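Color-coded bins vs. printed labels for a small parts room
Forum: Storage and Stock Control > Small Operations

rraudsepp
Original poster

We are redoing the parts room at Prultwood and I would like opinions before I order. Current state: 393 stock numbers, open shelving on two walls, one sorting table, printed labels made with Endeveo and stuck on the shelf edge. Bins get moved and the labels don't move with them. In October we did a full count and more than 200 locations had something wrong, mostly the right part sitting one position over.

The plan is to code by bin color at the sorting table only. Yellow is incoming and unchecked. Red is rejected or to be returned. Cream trays are checked and ready to shelve. Shelving itself stays on location numbers.

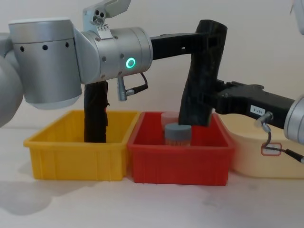
The open question is whether color should carry any meaning past the table. My view is that it should not. Once a bin is on the shelf the number does the work, and a second code is one more thing to get out of step. Issa, who shares the room with me, wants color by product family as well.

Rimantas Raudsepp

tolland_k
Agree on stopping at the table. We ran color by family for a couple of years. It works until a family outgrows its color and you can't get more bins in the same shade. Bralon changed their blue on us and new stock looked like a different category under our lights.

What are you using for the table bins? Deep ones hide things.

rraudsepp
Ordinary open-topped ones. Bin depth has been fine so far. The cream one is a tray with a larger footprint, which suits finished work that gets laid out. 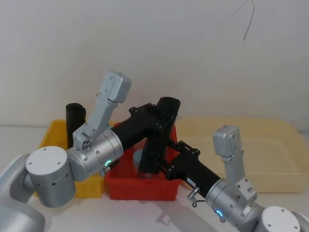
Table order, left to right: yellow, red, cream.

I have kept red in the middle on purpose. It is the shortest reach from either side and rejects are what people skip when they are in a hurry.

mid_shelf
I would not put red in the middle. Flow should go in one direction. Incoming on the left, good stock next to it, rejects at the far end where you have to make a decision to reach them. With red between the other two, every good part passes over the reject bin. Drop one and it's scrap on paper.

issa_pw
I said the same thing in person. Also, about a tenth of men have some trouble with red and green. We don't use green at the table, but if color goes onto the shelves it will come up. So put a letter on every bin as well -- large, on the short side.

rraudsepp
Letters are fine with me. On order, I take the point about drops, but nearly all of our parts are bigger than a fist. Tall items stay upright in the bin and are easy to spot from the door.

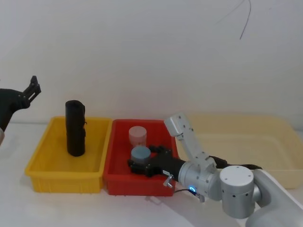 Yellow bin with a tall one standing toward the back.

tolland_k
Standing them up is OK for a short stay. Anything round and top-heavy should lie down before the bin gets carried. And if it is wrapped, the part number goes on the outside of the wrap. We lost an afternoon cutting things open to read them.

rraudsepp
Part numbers on the wrap are going in the procedure. I am also adding a limit of 3 hours in yellow during the day, after which whoever is on the table has to clear it. 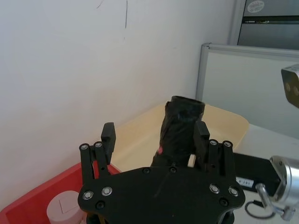 mid_shelf
A time limit only works if the bin shows when it was started. Clip a card on the rim and write the time on it, otherwise everybody assumes the bin just arrived. We use a laminated card and a grease pencil. It costs nothing and it survives being dropped.

I still think the layout is wrong. Try both for 2 weeks each and count the misplaced parts.

rraudsepp
Will do the trial, starting with your order so that Issa is satisfied. Shelf color is off the list for now. If anyone has a source for rim clips that fit a lipped bin, please post the part number.

tolland_k
Plain binder clips, the wide size. Check that they don't stop the bins from stacking.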